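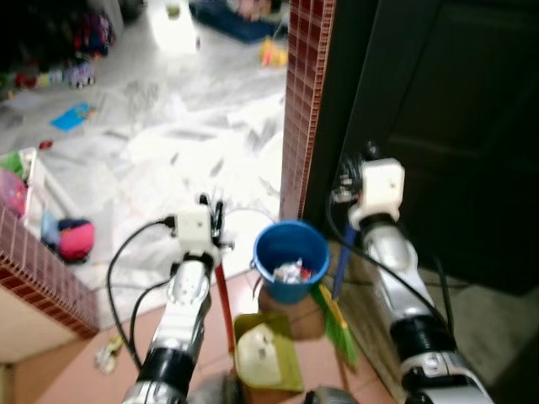

So the stop button didn't stop it. I've been home two hours and I'm still saying that to myself, in the shower, over the noodles, out loud to the cat. We were on the tidy-up run, the one where Pukari goes from the playroom doorway and puts the sweeping things back where they live, and it had been such a good morning that I'd started being smug. Bucket of crumpled trash in the doorway, dustpan lying in front of it, the broom with the bright green bristles leaning on the doorframe, all very ordinary. Then the left arm swung out toward the tile edging on its own, I hit the stop, the right arm froze like it's supposed to, and the left one just kept going.

It went for three seconds. I know it's three because I read the log afterward, but standing there I would have told you half a minute. It knocked into the ledge with a really horrible clack (I can still hear it), pushed, backed off, pushed again, and then quit. By then I'd yanked the main power anyway, so I can't even claim I know which of us ended it. My hand was shaking so much I dropped the plug.

No one was hurt. I'm writing that down early so that if I ever reread this I don't get the stomach drop all over again. Noeline Rewi was at the laptop on the far side of the hall, and I was behind the base, where the rules say to be. The family was out for the day. But it's a playroom! There are toys all over that floor, and the whole point of the Pliltell project is that one day somebody's kid will be in there while the thing works. I keep getting as far as that thought and turning around.

Noeline was great. She didn't say a word for a bit, then she said "Right, hands off everything," and made me sit on the stairs with my water bottle while she saved the logs. She wanted my account before I'd seen any numbers, so I talked and she typed. I got the order wrong at first. I said the arm moved, then I pressed stop, then it hit the ledge, and then I said no, maybe it was touching the ledge when I pressed. I really couldn't tell her. You'd think you would remember something like that.

Then we looked. Dobos writes one line for every command it sends down to the joints, and line 3,611 is where it goes bad. Up to there both arms are chatting away happily. At 3,611 the left wrist throws a 965, which is the lost-position code, meaning the wrist doesn't know where it is anymore. Okay, fine, that happens, we've had 965s before and the arm is meant to hold still and sulk. This time it got a position back again 135 milliseconds later, only it was the wrong one, way off, and the arm believed it and went charging off to fix an error that didn't exist. I sort of felt for it. Then came my stop. The right side logged it straight away. The left side has nothing at all until the very end of those three seconds.

My first idea was the cable. The one on the left arm comes off the top of the white wrist box and bows out to the side in that great wide loop, and I have been grumbling about that loop since June. It begs to be snagged on something. The right one runs down across the arm and behaves itself. I told Noeline it had to be the cable, and she said it might well be the cable, and could I please stop saying "had to." Fair.

We called Keith Hinds at the office and put him on speaker. He asked which stop I'd pressed, the handheld or the one on the base, and I said the handheld, and there was a long quiet. The handheld goes through the Fostik box, and the Fostik box passes the stop on to each arm separately. I had no idea! I've been carrying that thing around on a lanyard for weeks thinking it cut the power. It doesn't cut anything. It sends a polite request, twice, once to each arm, and if an arm's line is down then the request just sits there. The button on the base is the real one. Keith said it's in the manual, and then he said, to be fair to me, that it's in the manual on a page he'd have to go look for.

So that's two things wrong and I think I only cared about one of them all afternoon. The bad wrist I can live with, wrists go bad. The stop riding on the same wire as the part that failed, that's the one that's going to keep me up. I said so to Keith and he agreed a lot quicker than I was ready for. I had a whole argument lined up and no place to put it.

What we've decided, so I don't wake up at 4 a.m. and reinvent it:

- No more runs in the house until the handheld is wired to cut power to both arms.
- Noeline swaps the left cable and we keep the old one in a bag, labeled, no bending it to see.
- I write the report. Me, by myself, tomorrow morning, before I talk to anybody else about it.
- Keith rings the family. I offered, and he said no, that's his job.

I was a bit relieved about that last one and then ashamed of being relieved.

We spent the rest of the day trying to make it happen again, base powered up, both arms unclutched and slow, me with my palm flat over the big red button the entire time. Wiggled the cable. Nothing. Wiggled the connector. Nothing. Noeline held the loop out to the side and tapped it with a pencil for ages and got one tiny flicker on the left wrist, no code, gone before she could say "there." She wrote it down with a question mark. I wanted it to be more than that so badly. A fault you can repeat is practically a friend.

The ledge is okay, by the way. There's a scuff on the gripper and I rubbed at the tile with my thumb and couldn't find a mark, but I'll look again in daylight. My palm smells like rubber.

I'm supposed to be going to the lake with my sister in July and I just now caught myself working out whether the rewiring would be done by then, as if Pukari can't manage without me. It'll be switched off! It'll be fine!

Need to buy cat food. Need to find the page in the manual and put a sticky note on it. And ask Keith whether the other handheld, the spare in the drawer, goes through the same box, because I forgot to ask and I bet it does.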